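The Day the Gripper Wouldn't Let Go: Stale Commands on a Two-Armed Tabletop Robot
Final project report, Rerton robotics lab course
Submitted 13 December 2021

What I was trying to do

My project was supposed to be about clearing a table. You put a plate, a cup and a couple of small orange things in front of the robot, and it sorts out what goes on the plate and what doesn't. That was the plan I handed in back in July, and you can still find it in the course folder if you want a laugh. What I ended up with is mostly a report on a fault, because the fault ate the second half of my project and I learned way more from it than from the sorting.

The robot is the two-armed one in the lab, which everybody calls Gedov. I drove it with a set of scripts I named Mạch, and they sit on top of Kemus, the arm software that was already on the lab computer when I started. Mạch decides where each hand should go and what the fingers should do. Kemus takes those requests and turns them into motion. I didn't write any of Kemus and I only understood about a third of it before all this happened (maybe half now).

What went wrong

The short version is that the right gripper got a command to close, then a command to open, and it stayed closed while the arm kept moving. It had hold of the edge of the plate at the time. The arm lifted, the plate came with it, and then the arm went down again toward where it thought the table was, which was now a plate's height too low. I hit the stop button when I heard the plate scrape. No damage that I could find, though I did sit down for a minute.

My first thought was that I'd bumped something in the script. I read it through and it looked fine. So I ran it again with my hand on the stop button, and it worked perfectly! Then it worked perfectly again. That was the worst part of the whole project, because if it had failed every time I would have found it in an afternoon.

I ended up doing 18 runs of the same motion. The fault showed up in 4 of them. I couldn't see any pattern in which ones. It wasn't the early ones or the late ones, and it didn't seem to care which object was closest to the hand.

Things I blamed that turned out to be innocent

The cable. There's a black cable that loops over the left forearm, and the right arm has its own, and I was sure one of them was getting pinched when the wrist turned. I spent a long evening bending the right arm into ugly positions by hand with the power limited, watching for a dropout. Nothing. I re-tied the cable anyway and I think it's neater now, but it didn't change the fault.

The fingers. I had a theory that the fingertip pads were catching under the rim of the plate and jamming. To test it I took the plate away and had the gripper close on air. It still missed the open command once, so the plate was off the hook.

The indicator light. There's a small green light in the side of the gripper and I had been treating it as "everything is okay." It stayed green through every single failure. I now think it tells you the gripper has power and nothing else. I'd like that written on the lab wall somewhere.

The table setup

I kept the table the same for all the later runs: white top, lavender plate in the middle, the teal cup and the orange pieces around it. I also recorded from the head camera and the wrist cameras together, which I should have been doing from the start. From the head you can tell where the hands are, but the fingers can look bunched up and it's hard to say whether one is open. The wrist view shows the fingers really well and then the fingers block half the table.

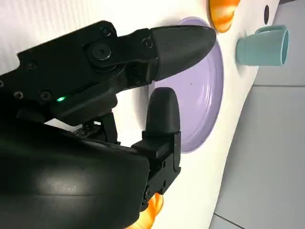
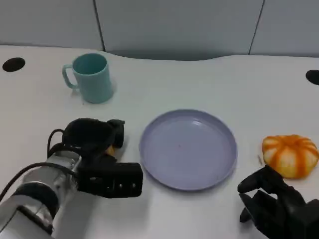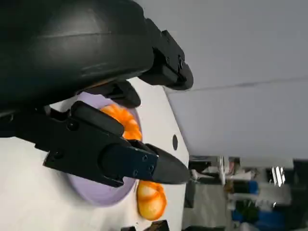 Wrist camera, head camera, wrist camera, with the lavender plate in every one.

What the log said

Kemus can write out every message it receives, with the time it came in and the time it acted on it. I hadn't turned that on because it makes huge files. When I finally did, I caught a failure with 1,312 messages in the log and sat down to read them with a highlighter and a lot of tea.

Most of it was boring. Arm position, arm position, arm position, finger position. Then there was a spot where the open command for the right gripper arrived fine and just sat there. It got picked up much later, after I had already stopped the run. In between, Kemus had gone on handling arm messages as if nothing was waiting.

The arm messages and the gripper messages go through the same queue, and the queue throws out anything it thinks is too old. The limit was set to 100 milliseconds. What I didn't know is that a dropped gripper message gets put on a retry list, and the retry list only gets looked at when the main queue is empty. My scripts were sending arm positions so fast that the main queue was almost never empty. So if the open command was a hair late, it went to the retry list and waited there until I hit stop and the arm messages quit coming.

This also explains why it came and went. On a quiet computer the command got in under the limit. If the cameras were busy, sometimes it didn't.

I want to be fair to Kemus. If you send it positions at a normal pace, this never comes up. I was sending them far too often because I'd copied a number from an older assignment and never thought about it again.

The fix

I made three changes in Mạch. I slowed down the arm messages a lot, and you can't tell the difference by watching. I made the script wait for the gripper to report its real finger position before the arm is allowed to move on. And if the report doesn't match what I asked for, the arm holds still and the script prints a warning in capital letters.

The waiting part is the one I trust most. Before, my script assumed that a command sent was a command done. The arm would start lifting on pure faith. Now it asks. It makes the motion a bit jerky between steps and I haven't found a nice way to smooth that out.

I also asked whether the retry list could be changed in Kemus itself. The answer was no for this term, since other groups are using it, so my fix only protects people who run Mạch. If you're reading this because your gripper is stuck closed, check how often you're sending arm positions first.

Safety stuff I changed in my own habits

I used to reach in and straighten the plate between runs while the script was paused. Paused isn't stopped! With a command possibly sitting on that retry list, the fingers could have moved while my hand was in there. I went back through my notes and I had done it a lot, which made me feel kind of sick. Now I press the stop, wait for the arms to go slack on their supports, and then reach in.

I also moved the stop button to my side of the table. It used to sit behind the monitor, where the person before me left it, and I had to lean across to get it.

What I didn't get to

I never tested both hands on the plate at once. The left gripper goes through the same queue, so I'd expect the same fault there, but I only ever saw it on the right and I can't say for sure. I repeated the run with the fix and didn't get a stuck gripper, but I only had the lab for one more session and I'd want a lot more runs with the cameras deliberately kept busy.

The sorting does work in a basic way. It puts the orange pieces on the plate if they start out close to it, and it gets confused when they're touching the rim. The code and the full log are in the course folder under Mạch, along with a read-me that explains which file to turn the message log on in.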